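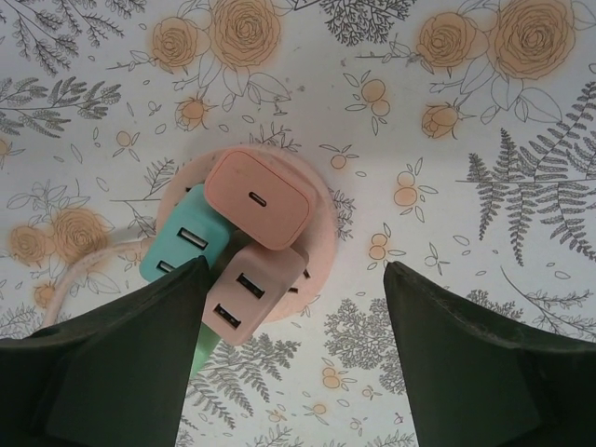 You don't teach it, you just get out of its way, one of the operators at Fletel told me before I'd even put my bag down, and I nodded as if I understood. I did not understand. I'd driven out to spend an afternoon showing a robot how to deal with chargers, and I figured I'd be bossing it around.

Chargers are the current obsession over there. The project is called Trotmont, and the idea is simple enough to explain to my kids: a person steers the arm by remote control, the robot records every move, and after enough rounds it tries the job alone. Enough, in this case, means 1,000 good demonstrations for each task. They had 108 for this one when I sat down (I can't say I helped much).

Your hands feel huge at first. I'd squeeze the controller and the fingers would close a hair later, so I kept overshooting, backing up, muttering. And the view from the wrist takes getting used to. Three chargers crowded onto one round pink base look like a little pile of candy, peach and mint and dusty pink, and the peach one overlaps the other two. Which do you go for first? I went for the peach, obviously. Then I changed my mind halfway — a terrible thing to do, because the robot learns your dithering along with everything else.

They tossed that one. They tossed plenty of mine! Out of 21 tries, the team kept six, and they were very nice about it.

What surprised me was how quickly I got bossy with myself. Pick a charger. Come in slow. Don't wiggle. By four o'clock I was talking to the gripper like it was a nervous dog, and my last two runs were so smooth that someone behind me clapped. I've been unplugging things at home in slow motion ever since.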